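Section 4: Setting up your Nokari for the first time

Right, you've got the lid off and the paperwork in a drawer somewhere. I wrote this section for my sister when she bought her Nokari kitchen scale, and the shop asked if they could use it, so forgive the chattiness!

Before you start, find a hard, level bit of worktop. Mine's next to the kettle, which is fine as long as I remember to move the kettle (steam gets under the plate and the numbers wander all over the place).

1. Slide the battery cover towards you and put in the two batteries, flat ends against the springs.

2. Put the scale down and leave it alone while the display wakes up. It shows a row of dashes, then a zero.

3. Press the left button until you see "g". Hold it a bit longer if you want pounds and ounces, but all my recipes are in grams so I never bother.

4. Put your bowl or bag on the plate and press Zero. The display goes back to nothing and you can start adding things.

Caution: don't press down on the plate with your hand to "test" it. I did that with my first one and it never read true again. 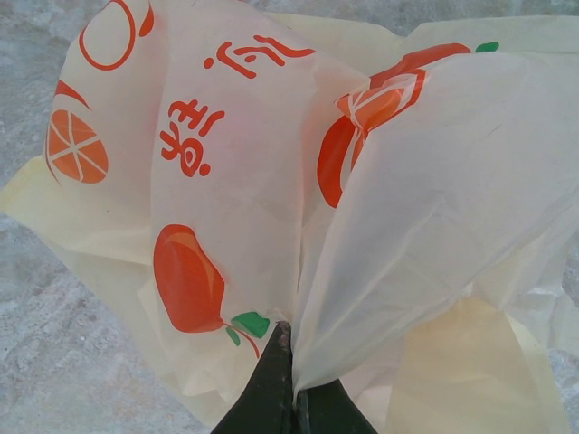 Can I weigh fruit while it's still in the bag?

A thin carrier bag weighs next to nothing, so go ahead, but keep the handles up off the worktop and don't let the bag hang over the display. For jam I'd tip the fruit into a bowl anyway, as you'll want to pick it over.

Checking that it reads true

5. Pick something with a weight you trust. I use an unopened bag of sugar plus a tin of tomatoes. Weigh each one alone and write the numbers down, then weigh them together. My sugar and tin came to 1,716 g between them, and the two separate readings added up to the same.

6. Move the lot to each corner of the plate in turn. A gram or two of difference is normal. If you're getting 19 g, as I once did, look underneath for a crumb. There's always a crumb.

7. If it's still out, hold both buttons until "CAL" comes up, take everything off, and wait for the zero.

Note: the calibration is lost if you take the batteries out for long, so do step 7 again when you change them. I change mine every August, before the plums start. 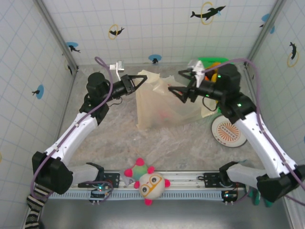 Archana Kandpal wrote in to say that step 7 did nothing on her older Nokari until she'd switched it off first, then held both buttons while switching it back on. Thank you, Archana, I've tried it on my sister's and it works on that one too.

8. Wipe the plate with a damp cloth and dry it straight away. Never run it under the tap, and store it flat with nothing stacked on top.

Turning the beep off is covered in Section 5, along with the timer.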